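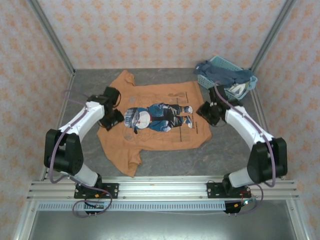
An orange-brown T-shirt with a cartoon character on the front.

Home | Books | Authors | Events | Press | Contact

Press Release - April
By the Zalwood Books press desk

Zalwood Books is so pleased to share that The Ferry at Burkent, the second novel from Vondráček, will be in bookstores this fall. Readers who wrote to us after the first book (and there were many of you, bless you all) have been asking what became of the river town and its quarrelsome bell ringers, and we can finally say that the answer runs to 362 pages. 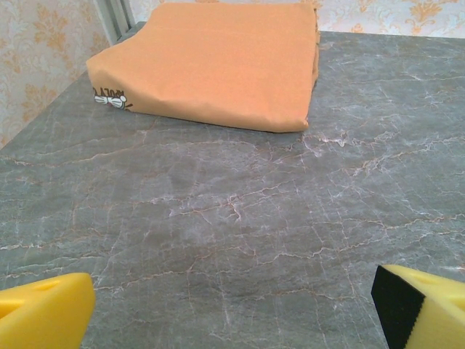 Page last changed: April, 4:15 p.m.

The new story opens 70 years after the old one closed, with a ferry pilot coming home to sell her grandmother's house and finding every room of it rented out. It is a funny book, and a sad one in places - our copy editor asked for a day off after chapter nine, and got it.

A signed first printing of 997 copies can be ordered through our website or at the Ultow Street store, where the author will read on launch night. The room seats 200, so please write to the events desk early if you would like a chair. Review copies are ready now for newspapers, book blogs and radio shows, and we are always happy to mail one to a library reading group too.

We use cookies to remember your visit. Accept | Settings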